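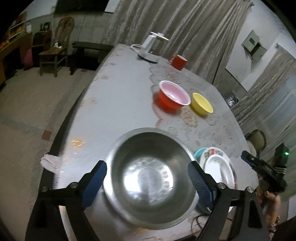

**Trestarell Fungus Recording Group**
Minutes of the summer meeting, July 25, 2020

**Present:** Carolina Bragança (chair), Simão Rocha (records), Rosário Seixas (specimens), Béla Pálfi (minutes)
**Apologies:** Tiago Carrilho (report sent in writing, taken under item 3)

## 1. Minutes of the last meeting

Accepted with one correction. Under item 5, "Lactarius" should read "Lactifluus" for the two collections from the lower path.

## 2. Matters arising

2.1 The access permit for the Nandari tract has been renewed on the same terms. Cutting of fruiting bodies is limited to voucher specimens. Digging is allowed only where the stem base is needed for identification, mainly Amanita.

2.2 The second hand lens has not been returned. Béla to write to the spring walk list.

## 3. Chanterelle plots, Nandari

3.1 Tiago's report was read. All 4 plots were visited twice in the past month. Plots A and B (oak, north slope) had buttons and a few open caps. Plot C had none on either visit. Plot D was partly under a fallen limb and was recorded on the open side only.

3.2 Simão asked whether Plot D should be dropped from this year's totals. Rosário was against this, as the limb will be there next year too and the gap would only repeat. Agreed to keep Plot D, enter the reduced area on the form, and report it on a separate line.

3.3 Tiago raised the problem of young caps hidden in leaf litter. Two recorders working the same plot got different totals on the same morning. Agreed that litter is not to be moved. Only caps visible from standing height are recorded. The plot form will carry this wording.

3.4 Cap width is to be measured at the widest point, in millimeters, on every tenth cap. Split caps are skipped and the next whole one is taken.

## 4. Database

4.1 Simão reported that 573 records have now been moved from the card file into Peltus. The cards remaining are mostly bracket fungi and crusts, many with no host tree given.

4.2 Records without a host will be entered with the host field blank. The word "unknown" is not to be typed in, as Peltus reads it as a species name and lists it in the host summary.

4.3 Old names: the name on the card goes in the "as recorded" field and the current name in the main field. Where the old name covers more than one current species and there is no specimen, the record stays at genus. This affects most of the cards marked "Cantharellus cibarius" from before the group kept vouchers. Carolina asked that the original cards be kept in any case. Agreed.

4.4 Grid references on the older cards are to the nearest kilometer. Simão will set the precision field in one batch.

## 5. Specimens and drying

5.1 Rosário reported that the Henriques dryer holds 40°C on the lower three trays but runs warmer on the top one. Several small Mycena dried there were too brittle to section. The top tray is out of use for vouchers until the thermostat has been checked.

5.2 Large boletes should be cut lengthwise into slices before drying. One whole specimen brought in last fall was still soft in the middle when boxed, and mites were found in it later. The box next to it was frozen and checked, with no further damage.

5.3 Spore prints are to be taken on glass or clear film, not colored paper, and folded into the packet with the specimen. The packet number goes on both.

5.4 Purchase of 200 paper packets and 300 printed labels approved. The label will have an added line for smell and taste. Taste is to be filled in only by recorders who already know the genus, and the sample is to be spat out.

## 6. Fall walks

6.1 Group size on the Nandari walks stays limited by the permit. Names to be taken ahead of time by Carolina.

6.2 No statements on whether a find is safe to eat will be given on walks. Béla to add this to the notice.

6.3 The November walk will cover waxcaps on the upper meadow, subject to the mowing date. Simão to ask.

## 7. Actions

| Item | Action | Who |
|---|---|---|
| 2.2 | Write about hand lens | Béla |
| 3.3 | Revise plot form | Tiago |
| 4.4 | Set grid precision | Simão |
| 5.1 | Check dryer thermostat | Rosário |
| 5.4 | Order packets and labels | Rosário |
| 6.1 | Take names for walks | Carolina |
| 6.2 | Amend walk notice | Béla |
| 6.3 | Ask for mowing date | Simão |

## 8. Next meeting

After the November walk. Date to be sent out by Béla.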